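Chapter 4
Push-Button Stations and Selector Switches

What you will cover in this chapter
The parts of a push-button station
What the colors of the buttons mean
Maintained and momentary contacts
Setting up a bench for control wiring
Wiring and testing a start/stop station

In Chapter 3 you worked with contactors and saw that a small current in a coil can switch a much larger current to a motor. Something has to send that small current to the coil. On most machines it comes from a person pressing a button on a push-button station, also called a control box or control station.

A push-button station is a simple thing. It has a box, a cover held on with screws, and one or more operators. "Operator" in this book means the part your finger touches: the button, the knob or the lever. Behind each operator is a contact block, where the wires go. The operator and the contact block are usually sold as separate parts, so a worn block can be changed without replacing the button on the front.

Meriem Benkirane taught control wiring at the Trevareck training center for 13 years, and the exercises in this chapter come from her course notes. Her students began every unit with the box closed. They had to write down what each operator was likely to do before they took out a single screw. You will do the same in Exercise 4.1.

Start with the type of operator. A push button is normally momentary, meaning its contacts change when you press it and go back when you let go. A selector switch is normally maintained. You turn it and it stays where you put it, until someone turns it again. Many stations use both, with the selector choosing a mode such as hand or automatic and the buttons doing the starting and stopping.

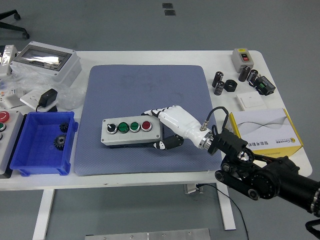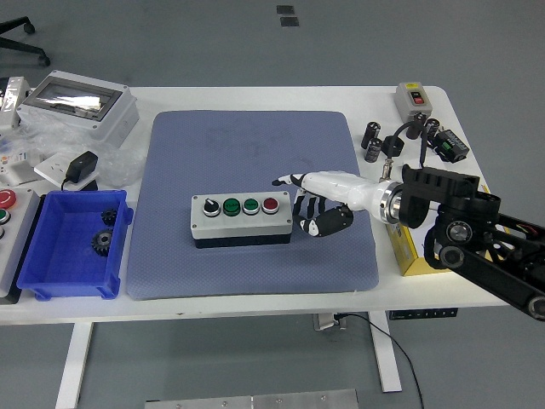 Figure 4.1 Four-operator control box on a bench mat, two views. Left to right on the box: black selector switch, two green push buttons, red push button.

Next look at color. Green is commonly used for start and red for stop. When a box has two green buttons, color alone will not tell you how they differ. They might be forward and reverse, or they might start two separate motors. Look for a legend plate, then check the drawing. If there is neither, treat the function as unknown until you have tested the contacts with a meter.

A large red mushroom-head button is a different matter. It is made to be struck quickly with the palm, and it is used for emergency stops. An ordinary red stop button does not take its place.

Setting up the bench

Lay a mat in the center of the table and put the box on it with the operators facing up. The mat keeps the box from sliding and protects the tabletop from screwdriver slips. Keep the parts you are not using to the sides or the back. Small parts go in a bin. Cover screws go in a separate dish, as they are easily mixed up with terminal screws.

Do not connect the box to any supply yet. All of the work in the first half of this chapter is done with the power off and the leads disconnected.

Exercise 4.1 Reading a closed box

You will need a control box with at least three operators, a pencil and your workbook.

1. Draw the face of the box and mark each operator in its correct position.
2. Next to each one, write its type and color.
3. Write "momentary" or "maintained" beside each, going by type only.
4. Operate each one by hand and correct your notes.
5. Keep the drawing. You will add terminal numbers to it in Exercise 4.2.

Allow 12 minutes for the drawing and the notes.

4.1 Inside the contact block

Take off the cover and turn it over. Each contact block carries at least one pair of terminals, and each pair is either normally open or normally closed. We will take the normally open pair first.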